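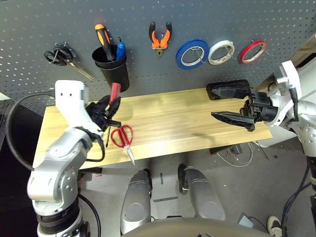

The bench at Drurthorpe, in August. Left hand with the screwdriver, right hand open.

The Left Hand

In Drurthorpe we had two hands to compare and one month to do it. The left one had several fingers and came from Flevwood. The right one was a parallel gripper from Jibrin, with two fingers which opened and closed, and it cost much less. I was asked to write the report, because my handwriting is good and my opinions are slow.

Each hand had to take a tool, hold it above the table for 30 seconds and give it back. I wrote the result in a notebook. On the first morning the right hand won everything. It closed on the pliers like a door. The left hand thought for a long time, moved one finger, moved it again, and let the screwdriver fall.

"3,000 for a finger that cannot decide," said my colleague, and went for coffee.

I stayed. I changed the force a little, then the angle of the wrist. I am not a person who talks to machines, but the room was quiet at that hour and I told it, in my own language, to take its time. My grandmother said this to me when I learned to hold a needle.

At try 36 the fingers closed on the red handle, one after another, and the shaft pointed down to the table. I started the clock. I did not look at the screen, I looked only at the tip. After 30 seconds I should have pressed the key to give it back. I did not press it. A minute passed, then 2 minutes.

My colleague returned with the coffee and stood beside me.

"Is it stuck?" he asked.

"No," I said. "It is holding."

He watched the tip too. Then he asked what I would write for Plalemitz, where they would read the report and buy one kind of hand for the whole workshop.

I had already written the first page in my head. The right hand was faster, cheaper and easier to repair – all this was true, and I would sign it. But I took the notebook and made a new line under the others, and I had to think about the English word. I wrote: "Left hand, screwdriver, patient."

"They will ask you for a number," he said.

"Then they can telephone me," I said, and I pressed the key.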